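# The Flower Sorter of Fusholm

The workshop is on the second floor of an old thread mill, past a kiln and a row of lockers. Members pay by the month and share the tools. Most of them make furniture or fix bicycles. Lamai Rungrueang and Kacper Szewczyk have spent their evenings since June trying to get a robot arm to pick up fake flowers.

The job came from Rungrueang's work. She runs Zotholm, a two-person business that rents table decorations for weddings and banquets. Everything she rents is artificial, and everything comes back mixed. Roses, hydrangeas and loose greenery arrive in the same bins and have to be separated before the next order can go out. Last season she and her partner sorted 2919 stems by hand. She knows the number because she wrote it on the wall in marker, stem by stem, on a bet.

"It isn't hard work," she says. "It's just slow, and it always lands at eleven at night."

Szewczyk repairs packaging machines for a living and had been looking for a reason to put a used arm to work. He offered to build her a sorter if she would supply the flowers and do half the programming. She had never programmed anything. She learned from library books and from a patient forum, and she now writes most of the code that decides where the gripper goes. The project is called Flosis, a name she picked and he has stopped arguing about.

The first trouble was the stems. A rigid part sits where you put it. An artificial stem bends, rolls, and springs back when you let go.
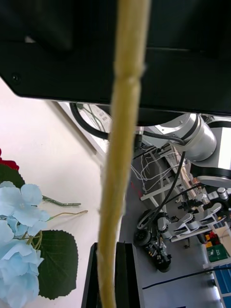
Szewczyk's early grips were too strong. The fingers closed hard enough to leave a kink, and a kinked stem won't stand up straight in a vase. He turned the force down until stems began to slip, then raised it again in small steps over two evenings. The setting they use now is written on a strip of tape, with three older settings crossed out next to it.

Where to hold the stem took longer. If the arm grabs too close to the bottom, the head swings and drags across everything else. If it grabs too close to the head, the petals get crushed. Rungrueang settled on a spot below the top leaves, which is where she holds a stem herself. Thick stems with bumps on them gave the program fits for a week. It kept reading the bumps as the start of a leaf and moving its target lower.

Hydrangeas are the other headache. The heads are wide and the stems are long, so one flower can cover most of another. The program looks for whatever is on top and takes that first. It gets this wrong often enough that Szewczyk added a rule: if the gripper lifts and two things move, put both back and look again.

They can't practice on neat rows, so each session starts with a mess. Rungrueang lays out a few stems by hand and tries to make them land the way they do when she empties a bin at home. Some lie alone. Some cross. Loose sprigs of leaves go down too, though the arm has no instructions for those yet, and it has to learn to leave them where they are.

A session is 20 tries. They keep the log in a spiral notebook, one line per try, with a short note when something goes wrong. "Let go early" is common. So is "took leaf." One page from August says only "cable" with a line under it, after a loop of wire caught on the corner of the table and stopped everything for the night.

The members' newsletter, dated 31st October, lists Flosis between a canoe and a set of kitchen stools. The entry gives its status as "picks roses, argues with hydrangeas." Rungrueang says that is fair. On a good night the arm gets through a layout of single roses without help. With hydrangeas in the pile, one of them is usually standing by to untangle things. 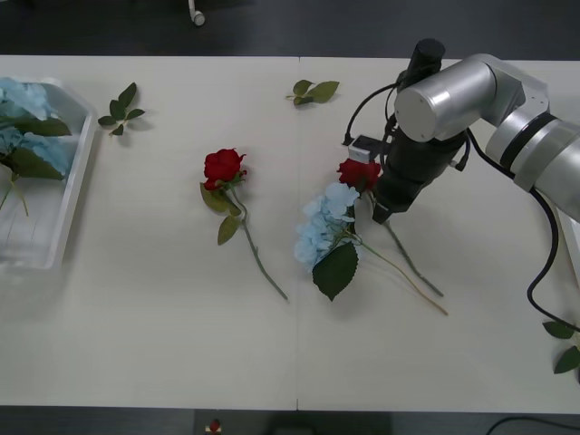

## What it cost, and what comes next

The arm was the big expense. Szewczyk bought it from Radwan, a local dealer in used shop equipment, and paid for it out of his own savings. Zotholm paid for the gripper and the tables. The flowers are retired rental stock, too faded or too bent to send to a customer.

Neither of them expects to earn the money back soon. A person is still much faster, and Rungrueang plans to sort by hand through the winter. What she wants by next June is a machine that can take a bin of roses overnight and leave the hydrangeas for the morning.

Szewczyk is working on softer pads for the fingers. He has tried bicycle tube and shelf liner — the tube gripped well but left black marks — and he has a sheet of silicone on order. Rungrueang is rewriting the part of the program that looks for leaves. They have the space booked until the end of the year, two evenings a week.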